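About Mudov

Mudov is a small shop in Tadville that records people doing chores by hand, so that robots can be trained on the recordings. We started out doubting that this works. Some of us still do.

You have probably seen the videos where a robot lays a table after "just watching" a person. Ask how many takes there were. We run 100 takes of a task before we say anything about it, and we give clients all of them, including the ones where a chopstick rolls away.

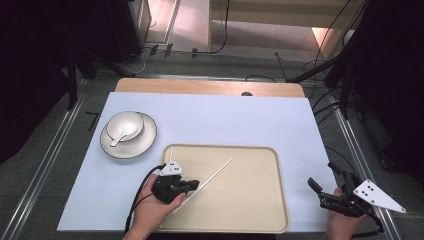

Table setting with hand-held grippers, one in each hand.

We also do remote control work, mostly for Mäkelä, but for small dishes we prefer a person at the table. It's quicker, and a new operator needs 90 minutes of practice - less than most ads for this sort of gear would have you fear.

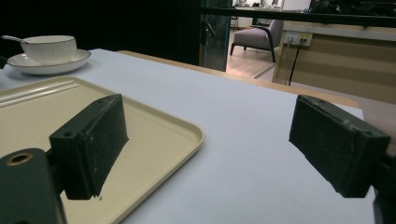 What we don't sell is a robot that can run your kitchen. Our Foso project has 3 tasks in it, all dull, and we'd call one of them finished. If a sales rep promises you more from the same kind of data, ask to pick the bowl yourself and see what happens.

Page last changed 27 February 2021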